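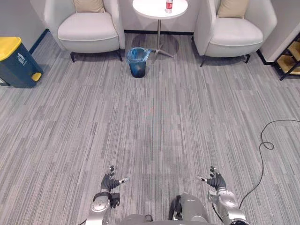 Planner picks the wrong bin when two are in view – how do you handle goal ambiguity?

rianne_n
Hi all, and sorry in advance for the long post, I never did learn to write a short one. We're building the task layer for a trash routine on our two-armed robot. The lounge corner has a small wastebasket with a blue liner by the round table, and a pedal bin with a yellow lid over by the wall. The job is "take the bag to the bin." In 17 of our last 30 planning runs the goal got grounded to the wastebasket, so the plan carried the bag right back where it came from! Detection is fine, both bins get good boxes. We're on Wosia for the behavior tree, with a vision model feeding it labels.
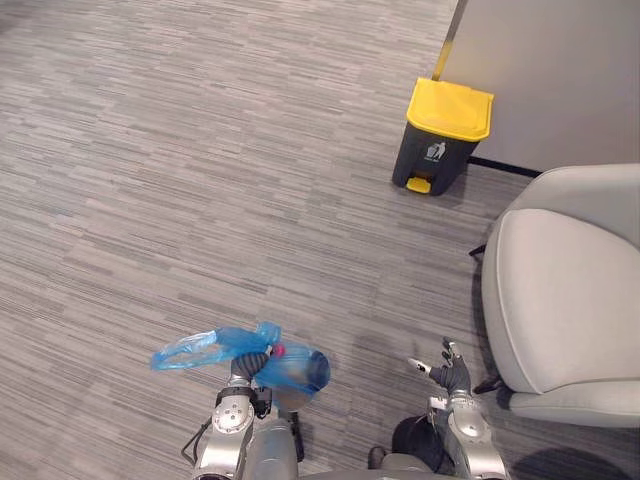 Bag in the left hand, right hand free, yellow-lid bin up ahead.

everett_szabo
Welcome, Rianne! I've been down this road and I feel for you. Your two bins have the same label, so the planner takes the nearer one. Give each a role when you first see it (source, target) and keep those roles in the world model until the task ends. Please don't let the vision model rename things mid-task.

mrangel54
I'd gently disagree with Everett. Fixed roles are lovely until somebody moves a bin, and then you're driving to a memory. I would re-ground at every step and put a cost on any bin that matches the pickup location. We did it that way in Noralport and it's only one extra term.

everett_szabo
Fair enough, Marlene, but re-grounding each step is how I once got a plan that flipped between two targets for a whole afternoon. You'd need some hysteresis in there too.

rianne_n
Thank you both, this is so helpful. I tried Everett's roles first because it was quick (the change is at line 3587 of our log parser, don't ask how it ended up living there). The target is stable now. What's left is the grasp check. The wrist camera gets a thin, see-through bag at odd angles, and the classifier swings between "held" and "not held" from one image to the next. 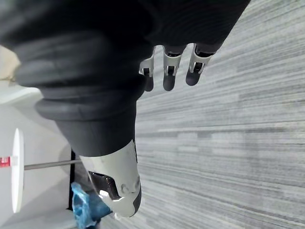 So I'm wondering if I should trust that camera for the held state at all, or go by finger position and treat vision as a tie-breaker. The fingers close nearly all the way on thin plastic, though, so the position reading looks a lot like an empty fist.

leilani_b
Motor current helped us more than position did – even thin film gives you a little bump if you close slowly. Then let the head camera vote, as it sees more of the bag. I'd also filter over up to 30 images before the tree is allowed to switch branches.

mrangel54
Seconding Leilani on the current. And Rianne, do try moving a bin between runs before you call the roles finished. I'd love to hear how it goes.

rianne_n
Will do, Marlene! I'll set up the current logging first and post the plots in this thread when I have them.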